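Shop > Outerwear > Down Jackets > Keltinitz Quilted Down Jacket, Red

Keltinitz Quilted Down Jacket

I put off stocking a shiny jacket for ages (my own closet is mostly gray), and then Keltinitz sent me a red one to try and I wore it for most of February. So now it's in the shop, and I'm pretty happy about it!

The shell is a glossy nylon with a bit of crinkle to it, and the down sits in horizontal channels with fine stitching in between. It's a puffy jacket and it looks like one. If you want something slim to hide under a raincoat, the Stelteck liner is a better pick. This one goes on top of everything and I like it big.

It does scrunch down nicely, though. I don't bother with a stuff sack — I just roll it from the hem, squash the air out and shove it in the corner of my bag. On a long train ride it's been my pillow more than once.
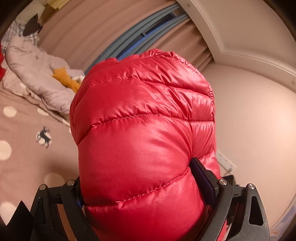 When you get where you're going, give it a good shake and hang it up for a while so the down can spread out again. Please don't store it squashed all summer. I did that with an old jacket of mine and it never really got its puff back.

For washing, I use a front loader on cold with a small scoop of down soap, then tumble dry on low with a couple of clean tennis balls. It takes forever. Keep going until you can't feel any clumps, and stay away from fabric softener.

Sizing is roomy. I'm usually between two sizes and took the smaller one, and I can still get a thick sweater under it.

Price: $300
Item no.: 3580
Color: red
Fill: down
Shell: nylon
In stock: 23

Exchanges are fine as long as the tags are still on — just drop me a note first so I can set the other size aside.

Related items
Stelteck Zip-In Liner
Lam Wool Beanie
Lindmont Down Soap
Keltinitz Quilted Vest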